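Bench notebook – desktop refurb, Nandstead batch
Wednesday, 9:40 start

Carrying on from the last entry. Batch is the small office desktops from the Nandstead lot, all the same board. Two went out the door last week and this one is the first of the units flagged "no display, fans run". Unit 129 on the intake sheet. Intake sheet says RAM swapped, no change, and nothing else, so the notes below start from scratch.

Side cover off, drive cage out, front bezel left on. Dust moderate, grey and dry, none of it sticky. Blew it out at the back door with the small nozzle. Fan blades held still with a finger. No swollen caps found on a pass with the lamp and the loupe. One scorched-looking mark near the rear audio jacks was flux residue and wiped off with IPA.

Power supply tested off the board first. Rails within tolerance under the dummy load, standby rail steady. Put back in.

Minimum configuration: one stick, no drives, no add-in card, onboard video. Fans run, no beep, no picture. Moved the stick through the slots one at a time. Same result each time. Swapped for a known good stick from the Grollham box. Same result. Cleared CMOS by the jumper and left it ten minutes with the cell out. Cell measured low, below the level where I would normally bother putting it back, but a flat cell should not stop this board from giving a picture. Noted, cell to be replaced anyway.

Cooler off at 10:25. Four captive screws, loosened crosswise a turn at a time. The old compound had gone to chalk at the edges and was still tacky in the centre. Heat sink twisted a few degrees each way before lifting, and the processor stayed in its socket. Cleaned both faces with IPA and lint-free wipes until the wipes came away white. Faint printing on the heat spreader is worn and I could not make out the full part number with the room lights on. Try the angled lamp.

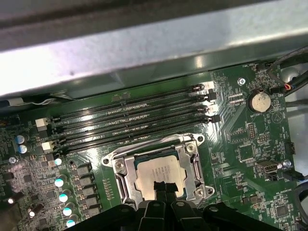 Sena Adjei asked whether the socket had been inspected before anything else was changed, and said that on the last run of these boards two of the no-display faults came down to a single bent contact at one corner. Her view is that the processor should come out every time, even when the RAM looks like the cause, and that it should be written into the procedure before the RAM step.

Agreed, with one reservation. Lifting the processor carries its own risk on this socket, and whoever is doing it needs to have done it before. I have moved the step up to follow the power supply test and marked it as a two-person check until everyone has done a few.

Socket inspection, unit 129. Retention released, processor lifted straight up by its edges and set in a clean tray, pads upward. Contacts checked under the loupe from four sides with the lamp low. On a good socket the reflections form even rows and the eye catches on anything out of line. Two contacts out of line, next to each other, close to one corner. Neither broken. There was also a smear of old compound on the adjacent pads of the processor, which suggests somebody has had it out before and put it back with dirty fingers. Not on the intake sheet.

Pads cleaned with IPA and a foam swab, left to dry. Contacts straightened with the fine probe, very small movements, checking after each one. The first came back in line easily. The second took longer and sits a hair lower than its neighbours. Left it there. Working it further is more likely to snap it.

Processor back in with the notches matched, no force, retention closed. New compound, a pea in the centre. Cooler screws started by hand, then tightened crosswise. Fitted a new cell.

First power-up 11:50: picture. Firmware complained about date and time and a missing fan. The fan message was my doing, the front fan was still unplugged. Plugged in, message gone.

Memory test started with one stick in the first slot, then all four slots filled with Sibiya sticks from the shelf. One pass clean on the single stick. With four in, errors began within a few minutes, all in the same address range. Pulled them in pairs. Errors follow the slot and not the stick, which points back at the socket and the contact that sits low. Memory controller is in the processor on this platform, so a poor contact there can take out one channel and leave the other fine.

Reseated the processor once more. Errors reduced but still present on a long run. Not reseating again.

Decision: unit 129 is not going out as a full-spec machine. Options are to run it on the good channel only, with two sticks, or to use it for parts. Running on one channel it passed 7 hours of test overnight with no errors, so I lean towards keeping it in house as the label printer machine. The present one is a Skalano box that takes 6 minutes to reach a desktop and nobody would miss it.

Changes to the procedure sheet:

Power supply off-board test stays first.
Socket inspection moves to second, before RAM. Two people.
Record any sign of earlier work on the intake sheet, including compound on the pads.
Cell voltage to be measured and written down on every unit, with no exceptions for ones that keep time.
Memory test to be run with every slot filled before the cover goes on. A single-stick pass would have let this one through.

Stock: compound down to the last tube, foam swabs low, coin cells fine. Need another fine probe. The tip on the current one has a slight hook from when it was dropped, and I had to keep turning it to find the straight side.

Next unit is on the bench with its cover off. Same fault on the sticker. Cooler screws on that one are already marked up, so I expect compound where it should not be – will check the pads first.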